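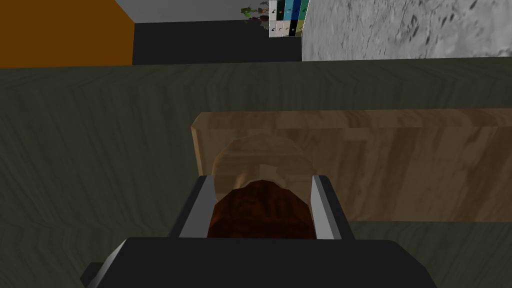

Mareike Ruppert commented: Which tin did you use, the one with the drier in it or the plain oil? The Sondela labels look nearly alike and the drying times are very different. Please add that before people start guessing.

Finishing oil still tacky after four weeks on dark hardwood
Posted by benchend, June 22, 2025
Viewed 3,006 times

I have a small set of turned and flat pieces in a dark red-brown hardwood, sold to me as rosewood by Hutsuliak, who clear old timber stock. I do not know the exact species. I sanded to 240 grit, brushed off the dust and put on two coats of Sondela finishing oil in May, a day apart. The pieces have been on a shelf in an unheated outbuilding ever since.

The surface is still tacky. A fingertip leaves a mark and dust sticks to it. An offcut of oak treated from the same tin, on the same shelf, was hard within the week. The tin is the one with the drier (edited to add this, as asked). I shook it before use.

I would prefer not to sand everything back. Will it cure if left, or does it have to come off? And if it comes off, what should go on in its place?

Edit: the outbuilding fell to 7 °C on some nights. The oak had the same nights.

oldplane_tom

It should come off. The oak has already told you that the tin and the building are good enough, so what remains is the timber. True rosewoods and several of the timbers sold under that name contain natural compounds that interfere with the curing of drying oils. The oil needs to take up oxygen and link together, and these compounds slow that reaction or stop it. Waiting another month may firm it up a little. I would not expect a proper film.

To remove it:

1. Wipe with white spirit on a lint-free cloth, changing the cloth often. If the oil has partly set, a fine abrasive pad wetted with white spirit will lift it.
2. Leave overnight with the window open.
3. Wipe with acetone or methylated spirit until the cloth stops picking up colour. It will pick up a lot at first. Wear nitrile gloves and keep away from flames.
4. Let the solvent flash off, then seal the same day, before more of the natural oils reach the surface.

For the sealer use dewaxed shellac, thin, two coats. It dries by evaporation, so the extractives have no reaction to interfere with. You can stop there and wax it, or put almost any finish over the shellac.

Spread the oily cloths out flat outdoors until they are stiff, or put them in a metal tin full of water with a lid. Do not leave them in a heap. They can heat up and catch fire without any help.

One caution about step 3. On pieces with light sapwood or inlay, the red colour will travel. Wipe from the light wood towards the dark.

Comments

benchend: Thank you. Would the acetone damage glued joints?

oldplane_tom: A quick wipe will not hurt a sound PVA joint. Do not flood it. Keep it away from anything stuck with superglue.

Mareike Ruppert: Agreed on the shellac. Check that it says dewaxed on the label, particularly if a water-based varnish is going over the top.

larchwood4

Just leave it in the sun. I had the same on my garden table, which was done with Trendeck, and it went off fine after a few warm days. You probably put it on too thick.

Comments

oldplane_tom: Trendeck is a decking stain and a garden table is usually softwood or teak. I would not carry one result over to the other. Strong sun can also open cracks in small dense pieces.

larchwood4: It was eucalyptus, but fair enough.

nivenroad

I agree with the first reply but would test before stripping the lot. Take one piece, bring it indoors to a warm room with some air movement, and leave it for 4 days. Cold slows an oil finish a great deal, and a slow timber in a cold building is two problems together. If the piece has not changed in that time, strip it. If it is clearly firmer, move the rest inside and wait.

Also check how much you wiped off. The usual instruction is to flood the surface, wait a quarter of an hour and then wipe until the cloth comes away nearly dry. Oak has open pores and forgives a heavy coat. A dense timber takes in very little, and whatever is left sits on top as a gummy layer.

On sanding: if you do finish these with oil again, 240 is fine. I have seen people go to 800 on dense wood for the sheen, but do it on a scrap first. Wear a proper dust mask at any grit, as the dust from this group of timbers is a known skin and lung irritant.

Comments

benchend: One piece is now in the airing cupboard with the door ajar. I did wipe off, but after nearer an hour, and the cloth was dragging by then.

nivenroad: That would leave too much behind. Try white spirit alone on a second piece while you wait.

benchend: The indoor piece is slightly better on the flat face and the same on the end grain. I am going to strip them all and use shellac. I have accepted the first reply.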